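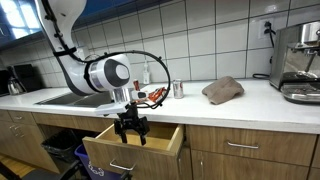
A top-row drawer under a white counter, with a bar handle on its front.

March
By R. Abdelaziz

A kitchen drawer fails slowly. The runners wear, the box racks out of square, and the front begins to rub against its neighbor. Most owners blame the wood. In most of the kitchens I inspect, the fault lies in the hardware or in how it was fixed.

Two kinds of runner dominate the repair trade. Side-mounted ball-bearing runners are cheap, tolerate rough carpentry and can be replaced with a screwdriver. Undermount runners hide beneath the box and usually close more softly, but they need a drawer bottom set at the correct height and sides of the correct thickness. A box built for one will seldom take the other without being recut.

The Bikstead workshop keeps a test cabinet with 4 drawers, each loaded with flatware and cycled by hand. After 896 openings, the side-mounted pair had gained visible play at full extension. The undermount pair had not, although one front had dropped 2 millimeters and needed its cam adjusted.
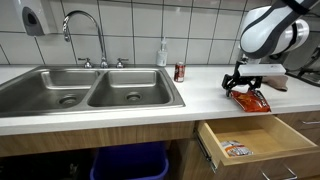 Snacks and soda on the counter, with a drawer open below.

Load matters less than position. Weight stored at the front of a box acts on the runner at its weakest point, when the drawer is fully out. Heavy items belong at the back.

Screws deserve more attention than they get. In particleboard, a stripped hole should be drilled out, plugged with a glued dowel and piloted again. A longer screw in the same hole holds for a few months at best. In damp kitchens, Bikstead fits runners in 304 stainless steel, at extra cost, and leaves the plated type for bedrooms and offices.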